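Bistoldale Tabletop Handling Demo
Simulation and bench sessions for two-finger grippers

Overview

The Bistoldale package is a tabletop handling demonstrator sold by Bramcombe for training rooms, test labs and visitor days. It consists of a simulation station, a bench cell with a two-finger gripper, and one operator console that drives either of them. A session can be run from the simulation alone. The bench cell is only needed when visitors want to see the same task done with hardware.

Open day, Krūmiņa hall

The package was shown on 10 April 2025 in the Krūmiņa hall. Each session lasted 60 minutes and took place at the simulation station, with Kiros Kassa at the console and Mekdes Demissie taking questions. The task was fruit and tableware: pick up one item of fruit, move it relative to a plate, release it, return to start. Visitors followed the work through the gripper view, where the fingers stay at the bottom of the display and the table fills the rest.

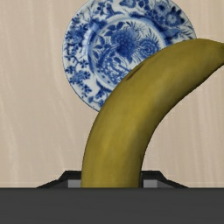
Liya Birhane wrote afterward that curved items were the useful part of the session for her, and that she would have liked the grip point to be selectable by the visitor instead of loaded from the task file. She also asked whether a failed grip is logged or simply repeated. In the current release it is logged, then repeated up to 3 times before the task stops and the console asks for an operator decision. Visitor selection of the grip point is available in manual mode, which was switched off for the open day.

Why the task uses produce

Boxes and cylinders give a gripper flat or regular surfaces to close on. A banana has neither. The closing direction has to be chosen with the bend in mind, and the free end extends well past the fingers, so the planner must allow clearance for the whole item during the move. Patterned tableware is included in the item library as a test for vision software, as printed or painted decoration can be mistaken for separate objects.

What is supplied

Simulation station with display and item library
Operator console, wired
Two-finger gripper and mount (bench version only)
Task files for fruit, tableware and packaging
Session log viewer

Specifications

Item library: 580 models
Maximum item weight, bench version: 500 g
Grip attempts before stop: 3
Default session length: 60 minutes
Views: gripper, overhead, side
Log format: plain text, one line per event

Setup notes

Load the task file before connecting the console. If the console is connected first, it opens in manual mode and the task file has to be reloaded. The table surface can be changed between sessions but not during one. Bench users should run the finger zero routine after any change of finger pads. Pads are held by two screws each and are sold in pairs.

Demonstrations and orders

Group visits to the Krūmiņa hall resume in October. Requests go to Sosina Ambaye at the Bramcombe demonstration desk; please state the group size and whether the bench cell is required. Pads, mounts and replacement console cables are ordered through the parts desk.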